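Raltton Technical College
Robotics Laboratory II, Course Handout 6
Picking Flat Objects in Simulation
Issued 11 Dec 2024

1. Purpose of this unit

In the previous unit, students moved a simulated arm through a fixed list of joint positions. The objects were blocks, and the blocks were always in the same place. In this unit the object is a thin card, and its position and rotation change at the start of every trial. Students will write the part of the program that decides where the gripper should go and how it should be turned before the fingers close.

The work is done entirely in the simulator. Time on the laboratory arm will be assigned in February to teams whose submissions have been accepted.

2. Preparation

Students should have completed Handout 5 and should be able to do the following without help: start the simulator from the command line, load a task file, and convert a point from camera coordinates to base coordinates. Those who had trouble with the last item should repeat Exercise 5.4 before going on. Most of the errors seen in this unit in past years came from a transform applied in the wrong order.

The task file for this unit is named Imlow. A second file, Zumthorpe, uses the same objects with different lighting and is reserved for grading. It will not be released in advance.

3. The task

At the start of each trial, a card is placed on a flat surface at a random position and angle. The card carries a picture on its face, and the surface has its own texture. Both are drawn from a shared set of 244 images. The arm starts from the home position with the fingers open. A trial is counted as a success if the card is held between the fingers and raised clear of the surface when the trial ends.

Each trial is limited to 900 simulation steps. A program that has not finished by then is stopped, and the trial is recorded as a failure. Teams should note that the limit includes the steps used to move to the viewing position.

4. The wrist view

The program receives images from a camera mounted at the wrist. The gripper is therefore always present in the image, and its fingers may hide part of the object. A method that needs to see all four corners of the card will fail in many trials. Students are advised to fit the longest visible edge first, find the direction of that edge, and then use the known size of the card to estimate where its center lies.

Shadow also has to be considered. The fingers are not equally lit in most arm positions, and a dark finger against a dark background may be lost completely by a simple brightness threshold. The same threshold may treat a dark card as background. Teams that wish to use a threshold must show, in the written report, how it was chosen and how it behaves on at least two different surfaces.

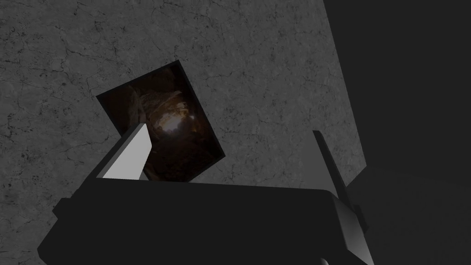

The position of the gripper in the image does not change as the arm moves, although its brightness does. A fixed mask may be drawn once and used for every image. The mask should be slightly larger than the gripper itself so that pixels along the finger edges are not mistaken for edges of the card. Do not make it larger than needed. A mask that covers too much of the area between the fingers will remove the object at the moment when an accurate estimate matters most.

Surface texture is the second common source of false edges. Cracks, veins and flecks in a stone-like texture give strong responses in an edge detector, and so do the pictures printed on the cards. Two methods were covered in the lecture. The first is to smooth the image before edges are found. The second is to keep only those edges that remain straight over a set minimum length. The second method is slower but gives better results on heavily marked surfaces. Either is acceptable for this unit.

5. Choosing the grasp

Once the angle of the card is known, the gripper must be turned so that the fingers close across the short side. There are always two possible rotations, 180 degrees apart. The program should choose the one that requires less motion at the wrist joint, provided that it does not bring the joint within five degrees of its limit. If both rotations break this rule, the arm should return to the viewing position and approach again.

The height of the fingers at closing is set by the variable grasp_height in the task file. Teams may change this value. They may not change the friction values, the thickness of the card, or the speed at which the fingers close. Submissions in which these have been altered will be returned without a grade.

6. Procedure

Step 1. Load the Imlow task and save one image from each of ten starting positions.
Step 2. Draw the gripper mask and check it against all ten images.
Step 3. Write the edge-finding function. Test it on the saved images before connecting it to the arm.
Step 4. Write the grasp selection function described in Section 5.
Step 5. Join the two functions and run 38 trials with the random seed given on the course page. Keep the log.
Step 6. Sort the failed trials by cause. The causes to be used are: card not found, wrong angle, wrong center, joint limit, time limit, and other.

The full evaluation is 2000 trials and is run on the laboratory server overnight. Each team may request it twice. Requests are placed in a queue and are handled in the order received. A program that stops with an error during the evaluation is counted as having used one of the two requests, and students should therefore complete Step 5 without errors before submitting.

7. Written report

Each team submits one report of no more than four pages. It must contain the mask, the edge-finding method with its settings, the table of failures from Step 6, and a discussion of the two most frequent causes. Saved wrist images may be included where they support the discussion. Figures must be numbered and must be mentioned in the text.

Teams are reminded that a low success rate does not prevent a good grade. The report is worth more than the evaluation score, and a clear account of why a method failed will be given full credit. Results copied from another team's log will be handled under the college rules on academic honesty.

8. Grading

Code, including comments and structure: 30 percent
Evaluation on the Zumthorpe task: 25 percent
Written report: 45 percent

9. Students entering the Nagano Challenge

Teams planning to enter the student division of the Nagano Challenge may use their work from this unit as a starting point. The competition task also uses flat objects, but more than one may be on the surface at the same time, and they may overlap. Code written for the course must be handed in for grading before any changes are made for the competition. Entry forms are available from the laboratory office and must carry the signature of the course instructor.

Questions about the simulator should be posted on the course board with the task file name, the seed, and the last twenty lines of the log.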